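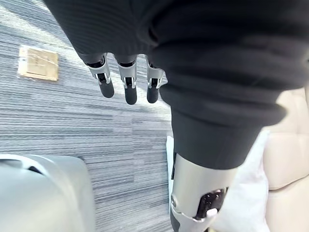 Living room floor at Drirthorpe, striped carpet and sofa, three fingers below a knit sleeve.

Home | Forums | Household Automation | Members | Search | Log in

Thread: Are machines ready for general household chores?

drirthorpe_facilities wrote:
The residential services office at Drirthorpe has been asked to state, before the April budget review, whether any part of our laundry and tidying work may be assigned to machines. Members with operating experience are invited to respond. We are interested in ordinary rooms with carpet, upholstery and packaging left on the floor. Results from a prepared bench are of limited use to us.

Kulsoom Talpur wrote:
It is my position that the work is not ready to be assigned. Our department assessed the Orkurance unit on folding over a period of 10 working days. Towels of uniform size were handled acceptably. Mixed garments were not, and a staff member was required to remain present throughout. A task that requires full attendance has not been removed from anyone's duties.

tulska_ops wrote:
I must respectfully disagree with the standard being applied. At Tulska we permit attendance during the first 30 shifts for any new equipment, including floor scrubbers, and no one concludes from this that floor scrubbers do not work. The proper question is whether the attendance declines. In our case it declined to one check per hour for sorting and bin transfer. Folding was excluded from the program at the outset.

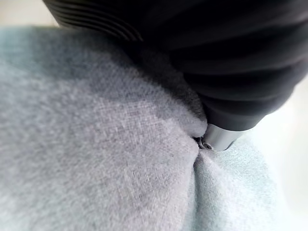
linen_standards wrote:
Soft goods remain the principal difficulty, and I would ask the office to treat them as a separate category from rigid items. A plate keeps its shape when it is held. Fabric does not, and every contact changes the item that must be handled next. Consider the fuzzy gray material here: a single metal tip pressing at one point has gathered it into a lump, with a deep crease running down from the contact. Any folding procedure must account for that crease before proceeding. Our written guidance therefore requires a flat surface and a second point of contact for all brushed fabrics.

Kulsoom Talpur wrote:
I concur with the above as to fabrics. I do not concur with tulska_ops as to attendance. Bin transfer is conducted in a corridor. The original inquiry concerns living rooms.

tulska_ops wrote:
That is a fair distinction. I would still recommend a limited trial for picking up flat cardboard and similar items from carpet. The square piece on the carpet in the opening post is representative of what our evening staff collect. I make no claim regarding the success rate on thin items, as we have not recorded it.

drirthorpe_facilities wrote:
The responses are appreciated. The office will list fabrics and floor items separately in its submission. Would members who have used the Rana scheduling software please indicate whether attendance hours can be exported by task? A reply by Thursday would be helpful.

linen_standards wrote:
They can be exported by room only. The task field is not included in the report.

Recent threads
Cleaning schedules for upholstered seating
Rana reports: missing fields
Orkurance service intervals
Dish handling in shared kitchens
Carpet care in residential buildings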